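Cable on right arm hanging loose past the lower joints, best way to dress it?

Posted in: Two-armed machines, upkeep and repair

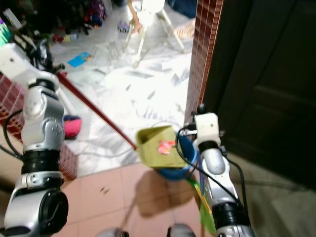
I look after one two-armed unit which we run in ordinary homes, picking things up and putting them into tubs and buckets. It came to us from Conasbridge in January and I have done all the upkeep on it since then. The arms are fine. My trouble is the cable on the outside of the right arm. It comes off near the gripper bracket, goes out in a wide arc and then drops down along the arm with nothing holding it below the lower joints. The left one loops down its own side between the joints and gives me less bother.

Twice now the right cable has caught on the rim of a bucket when the arm went down and across. The second time the gripper lost its connection and I had to restart everything. I measured the free part at 438 mm from the bracket to the first tie. I have tried a hook and loop strap round the middle of the arm but it creeps down over the joint ring after an hour or so.

Can I just shorten the cable, or should I fix it down in more places? And does anyone have a good way of stopping a strap from sliding on smooth round segments? I would like to sort it before the next long run, as we do some 200 pick-ups in a morning and I can't stand over it the whole time.

Posted by Drirside

Don't shorten it yet. Most people who cut the cable find they have cut it for the pose they had the arm in on the bench, and then the first time the wrist rolls right over it pulls the plug out.

What I would do, with the power off and the arm supported:

Take all the ties off and let the cable hang.
Move each joint by hand to both ends of its travel, one at a time, then the worst mix of them you can think of. For ours that is elbow straight and wrist rolled fully outwards.
At the worst pose, mark the cable with tape where it crosses each joint.
Put a fixing on the solid part of the arm either side of each joint, never on the joint ring itself. Leave enough slack between the two for your worst pose and a bit over.
Do the whole set of movements again before you power up.

You will still have a loop at each joint, but several small ones instead of one big one. On mine the largest loop now stands 128 mm off the arm and it clears everything we use.

For the sliding, clean the segment with alcohol, wrap one turn of self-sealing silicone tape where the strap will sit, and put the strap over that. Pull the strap snug but don't crush the cable. If you can roll the cable a little under the strap with your finger it is about right. Keep the tape clear of any screw holes or you will be peeling it off at the next service.

Also look at the plug at the gripper end. If it has been yanked twice I would not trust it. Unplug it, look for bent pins or a loose collar, and wiggle the cable close to the plug with the machine on and the arm held still. If the gripper drops out, change the cable. Put a proper strain relief on the bracket while you are there — a tie through a screw-on base is enough.

Posted by Plokamau

we just use cable ties, lots of them. never had a problem. spiral wrap looks neater if you care about that

Posted by Demirtaş

Cable ties are all right on the fixed parts but I wouldn't pull them tight on a cable that bends all day. I had one go that way. The outside looked perfect and two of the cores inside had broken right at the tie. It took me most of an afternoon to find, with the fault coming and going as the arm moved. Leave them a bit slack or use the wide soft ones, and trim the tails flush, as a sharp tail will rub through the next cable along.

One more thing for Drirside. Check your start and park poses as well as the working ones. Our cable only ever snagged on the way home, when the arm swung back lower than it had gone out. I raised the return path a little and that cured half of it before I had touched a strap. I write the date of every re-dress inside the tool box lid and look the fixings over again at the next clean.

Posted by bench231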